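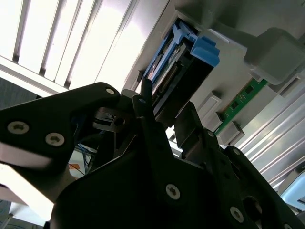
2 min read

Robot club round-up, 1 April 2018

Quick one this time, the hall is booked from six and we still have to get the arm packed down.

The swap job is coming on. For anyone who missed the last newsletter: the teardown event at the Simville open in August gives each team an old computer chassis and an arm, and the arm has to deal with the parts inside. No hands past the tape. Points for every part that comes out in one piece, points off for snapped clips. Most of our practice so far has gone on getting the finger up to the edge of the module under the blue latch without catching the latch itself. Slow. Very slow. But the approach angle is much better than it was before half term, and we've stopped coming in from the left.

Next on the list is the green board to the right of it. Two light grey clips, both stiff. The younger group want to try one clip at a time, the older group say both together or the board twists. Both are getting a go, best run wins.

Other bits:

Budget. We had 500 pounds from the Gultero grant and 412 of it has gone, mostly on the gripper plates and a box of screws that should of lasted longer than they did. The rest is being kept back for the Simville entry. Please don't order anything without asking first.

Code. The Lamis branch is the one to use. Not the old one. If your run starts with the arm swinging out to the right you are on the old one, stop it and switch over. There's a printed sheet taped inside the cupboard door with the steps.

Logs. We're up to 1380 practice attempts written down and want 3000 before August, so fill in the sheet even when it goes badly. Especially when it goes badly. Date, who was driving, which part, what happend. One line is fine.

Screws. Check the fingers before every session. The star driver lives in the top drawer and needs to go back there.

Visit. The Delić workshop have said we can come and use their bench for an afternoon. Permission slips are at the front desk, back by the end of term please, no slip no minibus.

New members still welcome, any year, no coding needed to start. Bring a drink and tie long hair back.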